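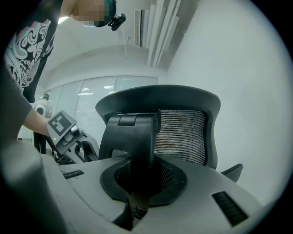
A black mesh office chair.

From the History Desk

Aksel Mikkelsen has finished indexing the Trukelden harbor ledgers, which cover 70 years of ship arrivals, tolls and fines. The index runs to 1000 entries -- most of them for grain and salt. Przemysław Bednarek is checking the place names against the Sevberg parish maps.

Members can request up to 10 page copies each. Orders close 2019-05-05, and the next batch goes out in October.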